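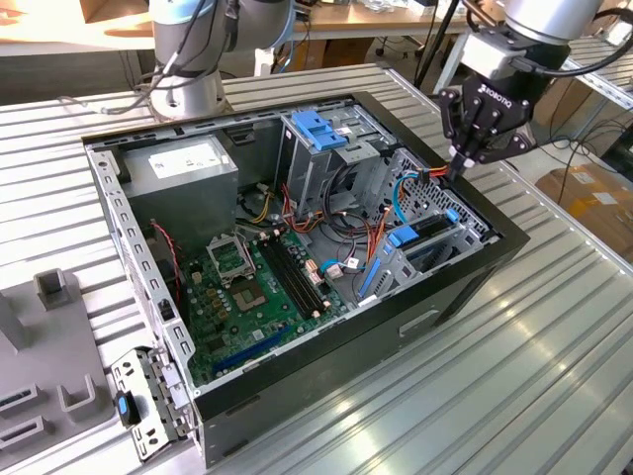

Greltevum is a small hardware wallet for people who keep coins off the exchanges, and I used one from February on with my Doston account. Setup took 11 minutes, most of it spent copying the recovery words onto paper. It plugs into any desktop and needs very little from it, though I'd skip a machine in the state of one with the side panel off and the CPU socket sitting empty. The screen is easy to read and shows the full address before you approve a transfer.

The companion app is weaker. It lists up to 86 coins, but swaps go through Clondstead only, and the fee shows up late - on the last screen. The buttons are stiff. Entwistle sells a cheaper wallet with a better app and a worse screen. I'd still take this one for long-term storage. For daily trading, look elsewhere.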